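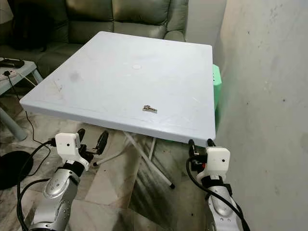

A folding table. The legs cross in an X underneath.

Home | Space | Animals | Stuff Around You | Ask Marion

WHY DOES STUFF STAY UP?

Your bag on its peg. Your dinner on the table. A picture on the wall. All of it is being pulled down, all day and all night, by gravity. So why isn't everything in a heap on the floor?

Quick answer: something is pushing back. Or pulling back. Or sticking.

PUSHING BACK

Put a book on a table. Gravity pulls the book down. The table pushes it up, just as hard. The two pushes match so the book stays put. Sounds odd, a table pushing! But try it with your hand. Hold the book flat on your palm. Feel your arm working? The table does that job and never gets tired.

Put too much on and the top starts to bend. Even a strong one bends a tiny bit, too little for you to see.

Legs matter too. Legs set wide apart are harder to tip over. Stand with your feet together and get a friend to push you gently. Now feet apart. Much better.

GRIPPING

Next one is friction. Rub your hands together, that warm draggy feeling is friction. It happens when two things touch and try to slide. Rough things usually have lots. Ice has hardly any, so you fall over on it.

A nail in wood stays in because of friction. The wood squeezes the nail and wont let it slide out. Same with a cork in a bottle. Same with your socks, if they are good socks.

STICKING

Everything is made of bits much too small to see. When bits get really, really close they pull on each other. Glue is runny at first, so it gets into all the little dips and bumps. Then it sets. Lots of tiny pulls add up to one big pull.

Dust is bad news for glue. The glue grabs the dust instead of the wall and off it comes.
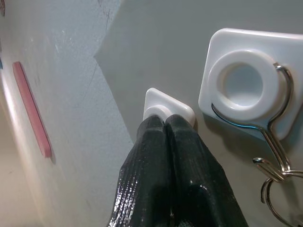

Stick-on hook base on a wall. Small, white, rounded corners.

Geckos walk up walls with no glue at all. Their toes are covered in tiny hairs, and the hairs get so close to the wall that they cling. Then the gecko peels its toes off, one edge first, and takes anther step.

TRY IT

Two paper books. Lay the pages over each other, one from this book, one from that book, all the way through. Now hold the spines and pull. Hard, isnt it? That's friction on every page.

Words to know: gravity, friction, force, glue.

COMMENTS

Tereo: we did the books one and my dad couldnt pull them apart!! i am 8

Drovska: Does the gecko thing work upside down?

Marion Haldane: Yes, they can run across ceilings.

Sevau: my sister is 7 and she wants to know about spiders next

Contact us | Copyright Marion Haldane | Page updated 2 April 2015 | Back to top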